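Plodanside Two-Arm Table Cell: Set-up and Care Guide
Section 6: Setting the table task and checking the arms

We use cookies to remember your reading preferences. Accept | Manage settings

This section takes you from a bolted-down cell to a first practice run with the place-setting kit. It's a lovely stage of the job, as the arms finally get something to do! Read Section 3 first if the base mounts have not been tightened yet.

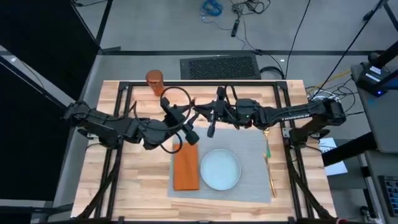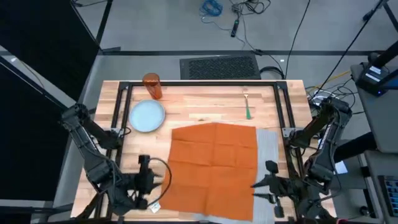 Fig. 6.1 Place-setting work on the wooden table, one arm mounted on each side. The napkin is folded in the first picture and spread out in the second.

6.1 Before you switch on

1. Check that both arm bases sit square on their side rails. Push each one gently by hand. If it shifts, go back to Section 3.
2. Follow each cable from the wrist back to the base. The loop at the wrist should be loose enough for a full turn, but it must not catch on the fingers.
3. Clear the tabletop and wipe it with a dry cloth.
4. Find the stop button and make sure everyone in the room knows where it is.

CAUTION: Keep hands, sleeves and lanyards outside the frame whenever the arms have power. An arm that looks parked can still move.

6.2 Laying out the kit

1. Put the placemat down first, between the two arms. It doesn't need to be dead straight. A small tilt gives you a fairer test.
2. Add the plate, then the fork, then the cup or glass. Leave a hand's width between the cup and the nearest arm.
3. Place the napkin last. For folding practice, open it out fully and smooth the creases with your palm. For placing practice, start with it folded.
4. Step back and press Home on the Gauthier control panel. Both arms should come to rest clear of the kit.

NOTE: Cloth is the best teacher in the whole kit. It slides, bunches and flops over the fingers, and you'll learn more about your grip settings from one napkin than from a whole boxful of blocks.

6.3 First run

1. Set the speed to Slow.
2. Open and close each gripper 3 times over an empty patch of table. Listen for clicking or scraping.
3. Lower one gripper to the napkin and pinch a corner. If the fingers press into the wood, raise the stopping height by one step and try again.
4. Bring the two grippers towards each other above the middle of the table. Stop before they touch and note the gap in your log.
5. Now try a full fold — and enjoy it, even if the first few come out wonky.

CAUTION: If the grippers bump, press stop and inspect the fingers before carrying on. Error 106 on the panel means a wrist joint needs homing again.

6.4 Looking after the cell

After every 78 hours of running, check the frame bolts, clean the finger pads with a damp cloth and look along the wrist cables for rubbing. Let the pads dry before the next run. Spare pads are in the Brukthorpe parts drawer, bottom tray.

Reader comments

gikis_bench: Raising the stopping height one step fixed our dragging napkin. Wish I'd read 6.3 sooner.

tablehand: Does the 78 hours include time spent parked with the power on?

Plodanside Support: Moving time only. You'll find the counter under Status on the panel.

© Plodanside. Contact support | Back to top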